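Setting Up a Shape and Colour Sorting Board

Guidance for settings in the Ketcombe and Irton area
Last reviewed Tue 20 October

Introduction

A sorting board is a simple table-top activity in which children group small blocks by colour, by shape, or by both. It takes little room, can be put out in a few minutes and suits a wide range of ages. This page explains how to choose the board and blocks, how to lay them out, and how to lead the activity from a first session to more demanding tasks. It should be read together with your own setting's rules on small parts and supervision.

What you will need

A flat board with a smooth top. A plain kitchen cutting board is suitable.
A set of small coloured plastic blocks in several shapes, with each main shape present in more than one colour.
A shallow tray or lidded box for storage.
A cloth for wiping the board and blocks.

Settings that borrow from the Alusley resource library may ask for pack 14, which contains a board and a mixed bag of blocks. The catalogue number is 2554 and should be quoted on the loan form. Packs are not sent out during the February stock check.

Choosing the board

The board marks the edge of the working area and gives children a clear place to look. A pale, plain surface is preferred, as strong patterns make the darker colours harder to pick out. Wood grain is acceptable. Avoid boards with a deep groove round the edge, where cylinders tend to roll and lodge.

The board must not slide. If the table is slippery, place a damp cloth or a piece of non-slip matting underneath and press down firmly on each corner before you begin.

Choosing the blocks

Select shapes that differ clearly from one another. Cubes, cylinders, stars and hearts work well together, and children quickly learn their names. Blocks with a ribbed or textured side are easier to grip and may also be sorted by touch in later sessions.

Check every block before use. Remove any that are cracked or have a sharp edge. Small blocks are a choking hazard and must not be given to children who still put objects in their mouths.

Laying out the board

1. Wipe the board and allow it to dry.
2. Tip the blocks into the tray and take out those you intend to use. Fewer than ten is enough for a first session.
3. Place the blocks on the board one at a time, well spread out, with a finger's width or more between neighbours.
4. Stand cylinders on their flat ends so that they do not roll.
5. Keep blocks of the same colour or shape apart where you can. The layout should look mixed at the start. 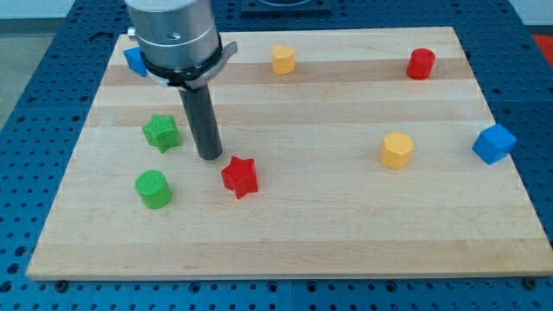 Coloured blocks spread over a pale maple board, among them a yellow heart, a green star and a red cylinder.

Leading the activity

Begin by naming the colours together. Point to a block, say its colour and invite the child to find another that matches. Once this is secure, move on to shape, using the same words each time: cube, cylinder, star, heart.

When both are familiar, give instructions that join the two, such as "find the green star". A layout with a star and a cylinder in the same colour is useful at this stage — the child must listen to the whole instruction before choosing. Allow plenty of time for an answer and avoid pointing to the correct block too early.

Older children may take turns to give the instructions. They may also be asked to study the board, look away while one block is removed, and say which is missing. Start with four blocks and add more as they gain confidence.

Adapting the activity

For children who find colours difficult to tell apart, sort by shape only and choose blocks with clearly different outlines. For children with limited vision, work by touch and guide the hand to the near edge of the board first. Children who tire easily may prefer a short session of one or two matches.

Clearing away

Ask the children to return the blocks to the tray by colour or by shape, as a last round of sorting. Check the floor beneath the table. Wash the blocks in warm soapy water, rinse them and leave them to dry fully before closing the lid. Wooden boards should be wiped, never soaked, and stored upright.

Borrowed packs should be returned to Alusley or to the Lyons Road collection point with the loan form inside the lid. Please note any lost or damaged blocks on the form so that the pack can be made up before its next loan.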